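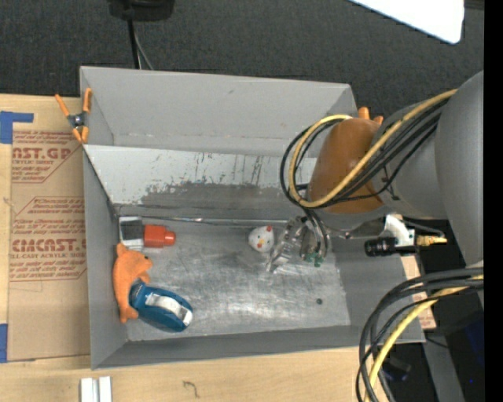

Have you ever tipped a whole bin of stuff onto the floor to find one tiny thing? Then you already know the problem that sorting solves! Sorting means putting things into groups that share something. Scientists do it, librarians do it, and you do it every time you put the forks away. Take a gray bin with an orange plush toy, a glossy teal-blue tape dispenser and a little round white chicken in it. Which ones go together? You might say the plush and the chicken, since they're both toys. Good thinking! But there are other ways to do it, and they can be just as right.

Sort by color
Pick one color and hunt for it. Look for orange and you'll grab the plush right away. But what about something that is red-orange? Does it go with the reds or the oranges? You get to make the rule, and then you have to stick to it.

Sort by feel
Close your eyes for this one. Fuzzy things in one pile, smooth things in another. Your fingers are great at this, and they work fast!

Sort by job
What is each thing for? Tape dispensers, glue sticks and scissors all help you make something, so they can live together in a craft box. Dolls, cars and stuffed animals are for playing.

When Evanthia Balaskas's class at the Vurnivport school tried this one Friday, they dumped out a lost-and-found box with 18 things in it. One team made six groups. Another team made two: "things that roll" and "things that don't." Both teams were right, and then they argued for ages over a sock rolled up in a ball.

Try it yourself
Find 12 small things from around your home (ask first!). Put them all in one box and sort them by color. Mix them up and sort them again by feel, then by job. Did anything change groups?

Now ask a friend to sort them with a secret rule, and see if you can guess what it is. Stelios Vasilakis, age 9, fooled his whole family by sorting everything by the first letter of its name.

New word: an attribute (AT-rih-byoot) is something you can notice about a thing, like its color, shape or size.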